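4.2 Membership retention after the change in class policy

The second data set covers 462 adult members at two fitness centers in Drustcombe, both run by the operator Storkano. In January the operator replaced its fixed class timetable with open booking, under which members could reserve a place up to 14 days ahead. Attendance records were supplied by the operator and checked against door entries by Kyei and Kuipers. Members who had frozen their accounts before the change were left out of the analysis.

Total visits over the study period rose from 2705 to 3380. Most of the increase came from members who had already been attending at least twice a week. Members who had joined for a single class – chiefly the early swim and the evening strength session – showed little change in either direction.
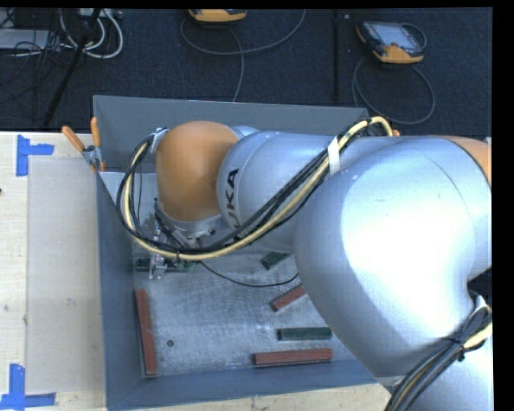
Figure 3. Robot arm above an open gray bin on a wooden table.

The rise in visits should be read with care. Open booking made it easier to reserve a place, but it also made it easier to cancel, and the two centers recorded late cancellations in different ways. Sheikh and Picard reported a similar problem in their survey of private gyms in Jarnon, where unused bookings were at first entered as visits. We therefore treat door entries as the main measure and use booking records only to identify the type of class. Differences between age groups are taken up in Section 4.3.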